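Modero members' newsletter, September

GOOD PRACTICE

Recording in people's homes: the house rules, second version

Members who record handling work in ordinary homes have been using the first version of our house rules since the spring. The second version is now ready. It comes out of a working meeting at Skukbridge, a long round of comments, and a fair amount of grumbling about the section on clothes. We had comments from 26 member groups. Most were short and most were useful.

The rules cover hand-held grippers only, meaning tools a person carries and squeezes to pick things up while the camera on the tool records. Fixed arms and mobile bases have their own sheet and that hasn't changed.

What follows are the parts that are new or have been rewritten. The full text runs to 31 clauses and is on the members' pages.

Consent and the walk-round

The first version asked for a signed form from the householder. The second asks for a signed form from every adult who lives there. Several groups had been caught out by a lodger or a grown-up son coming home halfway through a session and quite reasonably wanting to know what was going on. If one adult says no, the home isn't used. A group may not record "just the kitchen" as a way round it.

Before any recording, the operator and a householder walk round together. The householder points out what may be handled, what may be in view but not touched, and what has to be put away. Letters, medicine packets, school certificates and family photographs are put away by the householder, not by the operator. The walk-round takes perhaps ten minutes in a small flat. Don't do it the evening before, as things move overnight.

Shelves and bedside tables need a second look. The camera sits low and close to the work, and what it catches at the edge of the view is often different from what a person standing up would notice.

Checks on the tool

Finger pads are wiped before the first take and looked at again at each break. A pad that has started to lift at the corner is changed, whatever stage the session has reached. Pads are the cheapest part of the tool and there's no sense in nursing them.

Cables are the point on which we had the most comments. Delacroix asked for a rule that no cable may touch the item being handled. Others said this couldn't be done on a bed or a low sofa, and we agree with them. The clause now says that a cable must have enough slack to move freely and must not be able to pull the item, catch on a button or loop round anything that could fall. Check it with the arm stretched out as well as at rest.

Every screw on the jaw linkage is checked by hand at the start of the day. If one is missing, stop and find it. This applies with extra force in homes with small children or pets.

Clothes and household fabrics

The old clause said "take care with delicate items" and was no help to anybody. The new section is longer. These are the main points.

Knitwear is handled only if the owner has agreed to that particular garment. General permission to handle "clothing" doesn't cover it. Hand-knitted pieces, borrowed pieces and anything the owner would be upset to lose are left out.

The operator closes the jaws by hand on a spare bit of similar fabric before using them on the real thing. With knits, watch for the loops. A pad edge can lift a stitch quite easily, and the pull may show up several rows away from where the jaws closed.

Take hold of a double thickness where you can, such as a folded sleeve or a hem. Don't drag a garment by its neckline. If the jaws slip, open them fully and start again instead of squeezing harder while the fabric is sliding.

Turn the garment over at the end and look at both sides with the owner present. Any pull, mark or loose end is written down on the session sheet, including ones that were there before. Groups that keep a note of the state of each item at the start will find this a good deal easier.

Bed coverings count as handled items even when the task is only about what is lying on them. Quilted and textured covers can snag just as a jumper can. Shiny or pale covers also throw back a lot of light from a window, so look at a few seconds of the recording before carrying on. Drawing a curtain halfway is allowed if the householder agrees. Changing the cover for a plainer one is discouraged. We want homes recorded as people keep them.

Patterned items

Joteck raised the matter of patterns, and the group at Skukbridge spent most of an afternoon on it. Stripes and zigzags make it hard to see where one layer stops and the next begins, for the person labelling as much as for the software. A folded sleeve lying on a body in the same colours is the usual trouble.

Some wanted strongly patterned garments kept out until the labelling guide caught up. The meeting decided against this. People own patterned clothes, and a set made up of plain grey T-shirts would teach a machine very little about a real bedroom. The clause now asks groups to do two things: record the garment spread out as well as bunched or folded, and mark it "patterned" on the session sheet so that it goes to a labeller with experience. A labeller who can't tell which layer the jaws are holding writes "unclear". Guessing is not acceptable, and nobody is to be marked down for using "unclear" often.
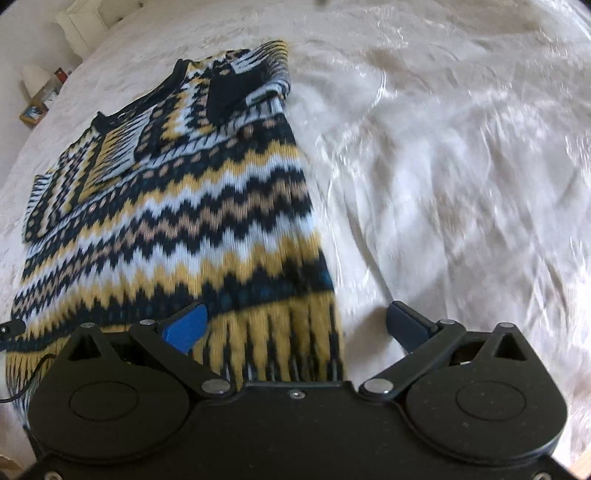
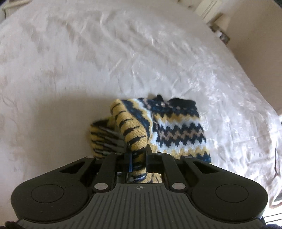

Photos: Modero

Both pictures show patterned knitwear on a bed with a hand-held gripper. In the first the garment is spread out, and the fingers are wide apart near the hem. In the second the jaws are holding the end of a striped tube of knitting, with more of the zigzag pattern beside it. Labellers are welcome to use the pair when going through the new clause with colleagues.

Storing and deleting

Recordings are moved off the tool the same day. They may not be kept on an operator's own phone or laptop, even for an hour. Each adult in the home can ask for a recording to be deleted up to 2 months after the session without giving a reason, and the group must confirm in writing when it has been done. Some groups wanted a shorter period. We kept it as it was.

If a face, a name or an address is found later on, the clip is pulled from use first and discussed afterwards. Blurring is allowed for reflections in mirrors and windows. For paperwork, the clip is dropped.

When the new version starts

Groups may use the second version straight away. Sessions already booked under the first version can go ahead under it, apart from the consent clause, which applies to all sessions from now on. There are roughly 1330 clips in the shared store that were recorded with only one adult's signature in a home with more than one. The groups concerned have been written to. Those clips stay out of use until the other signatures come in, and any that are refused will be deleted.

The session sheet has been redrawn to match, with a box for "patterned" and more room for notes on the state of items. Please throw away old copies. The labelling guide is being revised next, beginning with fabrics, and comments on the draft should be sent through the members' pages in the usual way – one reply per group, please.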